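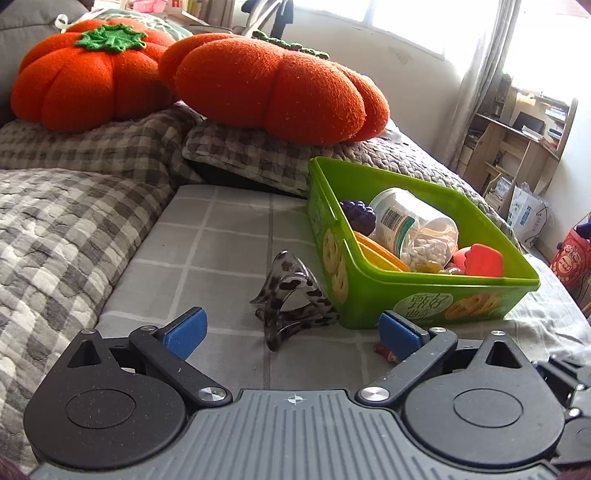
Ticket: Bed tidying, clip and small toys
Product: Vovevum home arm, Fener task software
Status: Open, with customer
Page 1 of 5

Customer wrote:

Hello again, and thank you for being so patient with me last time. I have the Vovevum arm set up in the bedroom and I'm trying to get it to do one ordinary chore, which is to pick up whatever has landed on the bed and drop it in the green cookie box. I've been showing it how with the hand-held gripper, the way the Fener guide suggests, and by my notes I did 54 rounds in May. It does nicely with the plastic grapes (I did clap the first time!) but it gets into such a muddle over the spotted hair claw clip. It comes down over the clip, closes, lifts, and there's nothing in its fingers. Then it carries that nothing very carefully over to the box and lets go. I'd love to know if this is something I taught it or if these machines just can't do hair clips yet.

Support replied:

Good morning, and please never worry about writing in, we enjoy these. The short version is that a claw clip is a hard object for any gripper right now. It's see-through in places, it's curved nearly everywhere, and when the pads squeeze at the wrong end the teeth can slide right out. A person fixes that by feel without noticing. The arm only has what the camera shows it plus the habits it picked up from your rounds, so we'd like to start with the habits.

Could you try coming at the clip straight on, with the jaws well open, and stop for a slow breath before you close? Most of us rush that part at home. When the clip is standing on its teeth, take it by the upper part and leave the teeth alone.

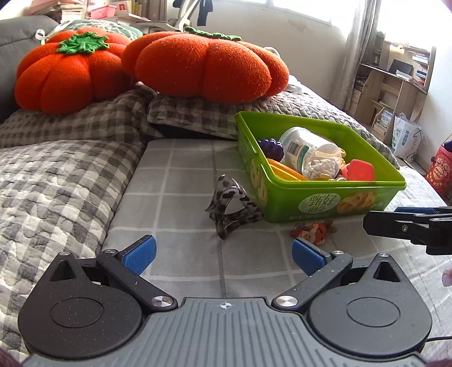

Page 2 of 5

Customer wrote:

I've done that and it's better, though I wouldn't call it good. It gets the clip when it's standing up on the sheet and misses when it has fallen flat. While I'm here, may I ask about the bedding? My sheet has a white grid on it and the quilt is checked too, and I did wonder if all those lines were confusing the poor thing. I'd rather not buy new sheets for a robot, but I will if I must.

Support replied:

Please keep your sheets! Our Purkotell test room has striped, checked and plain bedding, and the lines on their own haven't caused missed grabs there. Folds are a different matter. If something small has rolled up against the quilt, the arm will sometimes pinch fabric along with it, so push the quilt back a little for now. Leave the pumpkins where they are. The Fener setting called "keep in place" is meant for cushions and they can be added to that list.

For the flat clip, record a separate batch and name it differently, otherwise the two ways of grabbing get blended into one that suits neither. The same goes for things that are hollow. A toy cup on its side can be held across the wall or by the rim, and you'll want to choose one and stick with it all through the batch. 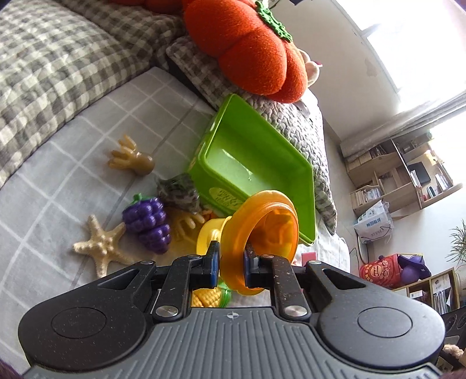 Step 3: Cups, lids and things with an opening

Customer wrote:

Well, I chose the outside of the cup and the arm seems to like that. I've put out more of the toys now, the starfish and the grapes and a few of the rubbery ones, so that it's closer to what the bed really looks like by evening. The cup went in the box on most tries. What it can't manage is the orange lid. It takes hold all right and then tips it, and I find the lid on the floor by the shelf.

Support replied:

Thank you for the clips, they were a great help. Your lid rounds take it by the rim, and that's fine for a person, who'll tighten up without thinking when it starts to swing. The arm holds at whatever force it began with. Please go to Fener, then Grip, and raise the hold from 2 to 5 for the lid batch only. Don't do it for the rubbery toys or you may find they squash and spring away. 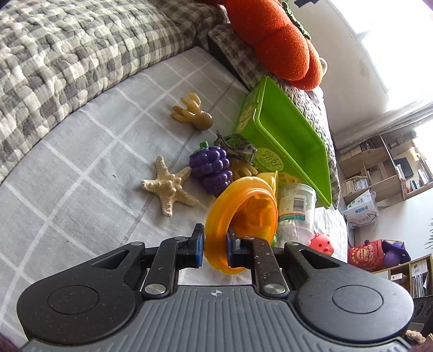

We'd also suggest a shorter trip. If the box is close by, there's less time for anything to swing, and you can move it farther off once the short version works. Our colleagues at the Suwannarat office recorded 3,000 rounds of plain cups and lids before they were happy leaving an arm to it, and theirs were on a bare table with good light. A bed with a quilt on it is a much tougher job, so please don't feel you're behind.

To your bigger question, whether it can take over the chore: for grapes and cups, fairly well, with you in the room. For clips and lids, it's still quicker to do it yourself, and we'd be fibbing if we said otherwise. Small jars and anything with a loose top should be put away by hand before you start.

Customer wrote:

That's very fair, thank you. Setting changed to 5, lid batch renamed, box moved nearer the grapes. I'll run it after supper and write back with the misses. Could you leave the ticket open until then? I still haven't found where the "keep in place" list is hiding.

Support replied:

Left open. It's under Fener, Rooms, Bedroom, at the very bottom of the page, below the lighting options.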